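Time cut-off in the Valov stage race, how is it worked out?

Liltar
Watched the mountain stage of the Valov race in June and the last group came in a long way down but they were all still on the start list next morning. One lad on his own behind them was out. Is there a fixed limit, or do the judges decide on the day?

Ristosine
It's a percentage of the winner's time, set in the race rules before the start. Flat stages get a small percentage and mountain stages a bigger one, and it goes up again if the winner's average speed is high. Look in the road book under the stage categories.
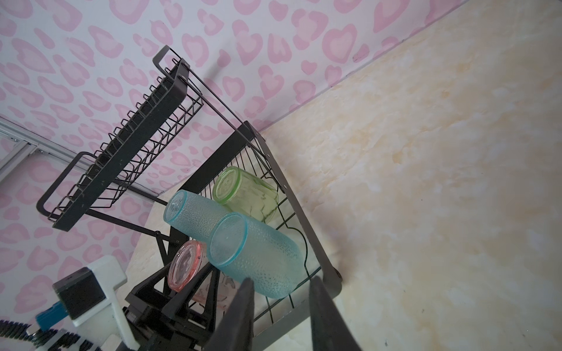
The judges can let riders back in if a large group misses the limit together, or if someone was held up by a crash. They may lose their points in the sprint competition when that happens. A rider alone has less chance, but he can still be let back in.

velo_89
They always let the sprinters off. Same every year.

Morin
What Ristosine said. Check which year's road book you have though, the percentages were different in 2000 and the old one is still on the race site. Mine has it on the page after the stage profiles.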